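Minutes – working group on handling rules for flexible parts
Held at the Clustport office, December 21, 2022, 9:30 to 11:50

**Chair:** Iestyn Sayce
**Minutes:** Fatima Nel
**Represented:** Sudis, Marnmont, Danladi, Clustport
**Apologies:** second Danladi delegate

## 1. Previous minutes

Accepted with one correction. In item 4 the word "clamp" should read "grip" in both places. The old text made it sound as if a fixture was meant.

## 2. Actions carried over

- Glossary of terms for wire, cable, lead and harness: done, sent out last week. Marnmont still wants "lead" removed. Left in for now.
- Comparison of stop-button placement across the member sites: Sudis and Clustport have sent theirs. Danladi to follow.
- Template for near-miss reports: see item 5.

## 3. Draft rule 7, passing a wire between two arms

Most of the morning went on this item. The draft said that a flexible part "shall be held by at least one gripper at all times during transfer." Marnmont pointed out that this leaves open the case where both grippers hold the part and both arms move. A short length can then be pulled tight before either arm reports a fault. Their own cells have a software limit on the distance between the two gripping points, set per part. Sudis has no such limit and relies on the force reading.

Discussion on whether a force reading is enough. Danladi said it depends on the wire. A stiff insulated wire gives a clear reading early. A thin one gives almost nothing until it is near its limit. Clustport agreed and said the rule should not depend on one kind of sensor.

Wording agreed, to replace the second paragraph of the draft:

> While a flexible part is held by two grippers, the distance between the gripping points shall stay below the free length of the part, less a margin. The margin shall be written down for each part number before the part is run.

The size of the margin was left open. Iestyn suggested 35 mm as a starting value for the trial period. Sudis thought this too large for short jumpers. It goes into the draft in square brackets and comes back at the June meeting.

The first paragraph stands as written. The release order was also accepted as written: the receiving gripper confirms its hold, then the giving gripper opens, then either arm may move away.

## 4. Draft rule 8, speed near people

Danladi asked for a separate speed limit for work where an operator reaches into the cell to refill parts. The present text treats refilling the same as normal running. Fatima read out the present text, which is less clear than most of those present remembered.

Agreed:

- Refilling is a separate mode and has to be selected by the operator.
- Both arms are to be stationary in that mode, with grippers keeping whatever they hold.
- Leaving the mode takes a deliberate action from outside the cell. Closing the gate does not count.

Marnmont asked that it be noted that their older cells cannot hold a grip with the arm power off. They will need an exemption or a refit. They will send a list of the affected cells. The group did not vote on exemptions.

There was a side question about a wire left hanging between two stopped arms, where somebody could catch a sleeve on it. Sudis would like a line telling operators to clear it first. Clustport said clearing it means reaching in before the refill mode is confirmed, so the line would have to say when. Fatima to draft something.

## 5. Near-miss reports

The shared log now holds 2879 entries from all member sites. More than 400 have no cause filled in and can't be used for anything. Iestyn asked sites to stop accepting "operator error" as a cause on its own. The template will have a required field for what the machine was doing at the time, and another for what it was holding.

Danladi asked if entries could be made by operators directly. Clustport does this already and finds the descriptions better but the part numbers worse. It was left to each site.

The template was approved with those two fields added. Old entries will not be reworked.

## 6. Draft rule 9, sorting and supply of wires

The draft asks for one container per wire type inside the reach of the arms. Sudis would allow mixed containers where the vision system can tell the types apart. Marnmont against. Their experience is that tangles between types cause more stops than wrong picks do – and the tangle is not something the vision check looks for. 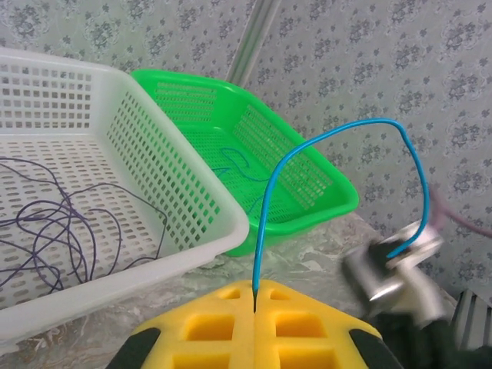

Does rule 9 apply to wires that have been returned to a container after a failed pick?

Returned wires are covered on the same terms as new ones, and a wire that has been dropped outside its container goes to an operator for inspection before it is used again.

Sudis accepted the rule on condition that mixed containers can be raised again once they have results from their own line. Agreed. The sentence on container color was taken out, as the sites use different color codes and none of them wants to change. Labels are required in any case under rule 3.

A request to fix a maximum number of wires per container was not taken up. Danladi will write a short note on fill height as guidance, outside the rules.

## 7. Trial period

Rules 7 to 9 go on trial at 2 sites, Clustport and Marnmont. Each site names one person who may suspend a rule if it causes a hazard, and any suspension is reported to the group the same day. Sudis will follow the trial on paper only. Danladi has not decided.

Stops caused by rule 7 are to be logged separately from other stops. Marnmont asked who pays for the extra logging. Each site pays its own.

## 8. Any other business

- The group's shared folder still has three versions of rule 5. Fatima will keep the newest and archive the rest.
- Clustport asked for drafts to arrive a week before meetings. Agreed, with the usual grumbling.
- Parking at this site changes in the new year. Visitors use the north gate.

## Actions

| Action | Who |
|---|---|
| New text of rule 7, margin in brackets | Iestyn Sayce |
| Line on hanging wires for rule 8 | Fatima Nel |
| List of cells without powered-off grip | Marnmont |
| Stop-button placement | Danladi |
| Note on fill height | Danladi |
| Template with two added fields | Fatima Nel |
| Named person for the trial | Clustport, Marnmont |

Next meeting in June at Marnmont, day to be confirmed by email. Corrections to these minutes go to Fatima.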